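Feltimura shared kitchen, July catch-up: minutes

I'm on minutes again, so apologies in advance for the waffle. Yulan Xue.

Present: Shufen Zhong (chairing), Oldřich Šimek, Suqin Wei, me. Xinyi Liao was stuck at Janex and dialled in partway through the drawers discussion, so she got to hear the worst of it.

Last time's minutes: fine, except Oldřich pointed out I'd spelled Brivura three different ways. Fixed now, sorry!

1. Cutlery and the drawers

We spent far too long on this one. The second drawer has been jamming again and Suqin pulled the whole thing out last week and found a garlic press, a lot of rubber bands and somebody's birthday candles down the back. She's keen to ditch the organiser trays altogether and have jars on the bench. Shufen doesn't love jars (dust, and you end up grabbing the wrong end of a fork). We went back and forth and agreed to try jars for the everyday stuff and leave the sharp knives where they are. Suqin to bring jars from home.

Small spoons came up as well. We had a good set of teaspoons in autumn and now we're down to 2, so please have a look in your desk, your car and your lunch bag. Oldřich reckons plastic ones are perfectly good for yoghurt and he'd be happy with nothing else. I said I'd rather stir my tea with a pencil, and Shufen asked me to put that in the minutes, so there it is.

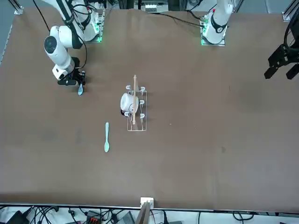

Xinyi joined us here and asked whether we could have one colour of plastic spoon for the sugar and coffee tins and keep it to that, so the metal ones stop wandering off into the tins. Everybody liked this, even me. Xinyi will sort it out.

2. Drying rack

The old wire one is rusty at the feet and leaves orange marks on the bench. Suqin scrubbed at them with bicarb and got most of it off. Oldřich had a quote for a big stainless one at $91, and Shufen thought that was steep for something that holds mugs. We've got $100 in the kitty to last until spring, so we'd be skint. Xinyi is going to ask Lü next door what they paid for theirs. Parked until then.

3. Fridge

Shelf labels have fallen off. I'll redo them with proper tape this time. Anything without a name on it goes in the bin on the 17th, and yes, that includes the fancy mustard, Oldřich.

4. Other bits

Tea towels: Shufen is taking them home to wash this month, me next month. The kettle needs descaling, Suqin has the vinegar.

We wrapped up at ten past four. Next meeting once Xinyi has heard back on the rack.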